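Drellel Reading Room Gets Its Back Corner Back

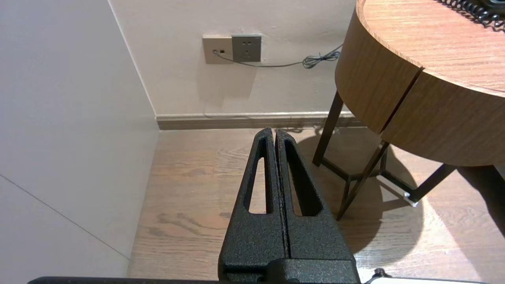 The back corner at Drellel, with the two wall plates and the cable still waiting for a tidy.

If you've been by the Drellel reading room this January, you already know the back corner has been a bit of a sore spot. I went over to see how the cleanup is coming along, and I'm happy to say you can see floor again! Light brown planks, lots of grain, those swirly knots you can get lost in if you stare too long (I did). I'd been going there for two years and had no idea the floor looked like that under all the boxes.

The boxes went to the storage unit at Sfeir, in case you're missing anything. There were 1673 items on the list when the move was finished, mostly paperbacks and old magazines, plus a whole lot of jigsaw puzzles. If you lent something to the reading room and want it back, Sfeir is open until 6 p.m. and they'll look it up for you at the front desk. Bring your card.

So what's left? Mostly the wiring. There are two plates side by side on the beige wall, one with a round jack and a little port, the other a regular power socket. A thin gray cable comes out of the jack, runs along under the socket and ends up in a tangle beside the wooden table. I must have looked at that tangle for a good five minutes. It bugs me! The plan is to clip the cable along the top of the baseboard and wind up the extra behind the table, and Fliriteo, the little hardware place on the corner, is giving us the clips.

The walls are staying the way they are. A few people asked for something brighter, and there was even a paint chart going around with 12 colors on it, but I like the warm cream and I'm glad it won. It's easy on the eyes when you're reading late in the afternoon.

Next up is the seating. Plarkavar, the secondhand furniture store, has put aside two armchairs and a floor lamp for the corner, and the wooden table will be used for puzzles and the sign-up sheets. The lamp is the reason I care so much about that cable, by the way. I'm the kind of person who catches a foot on anything, and I'd like to get from the door to a chair with my coffee still in the cup.

We could use a few hands for the furniture day later in the month. More than 20 people signed up for the box moving, so I'm hopeful, but chairs are heavier than they look and the front steps are narrow. Come at 10 a.m. and wear shoes you don't mind scuffing. The sign-up sheet is by the front door, and there will be soup.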